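Re: [textiles] Folding tables and knit garments

Vimley stores list wrote:

> We are replacing the sorting benches at Ham and have been offered
> either bare pine or a smooth white top. Does the surface make any
> difference when folding jersey? Ours are mostly T-shirts, 100 to a
> crate, and the volunteers' piles come out uneven.

It does make a difference, though less than the height of the bench. We went over to smooth pale tops at Starbridge in February and have put 2,328 garments across them. Jersey slides on a smooth top, so creases can be pushed out with the flat of the hand. On bare pine it drags and the hem stretches. The drawback is that the first fold creeps unless the far edge is held down.

Uneven piles usually start earlier. If a knit goes down bunched and is folded from there, the fold lines follow the ripples. Spread it fully first, seams to the sides, then fold in 3 along the length.
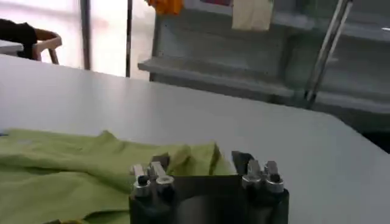
Lime-green cloth on the pale top, unfolded.

Colour is worth a thought too. Against white, the shadowed creases in a bright fabric show up well under overhead light. White garments are harder to judge, and for those we keep one Iltico bench in dark grey.

On height, ours are set at 94 cm – a little high for the shorter sorters, who use a step. I would avoid any top with a raised lip, as sleeves catch on it.

I can send the bench drawings off-list if they are of use.

Starbridge sorting room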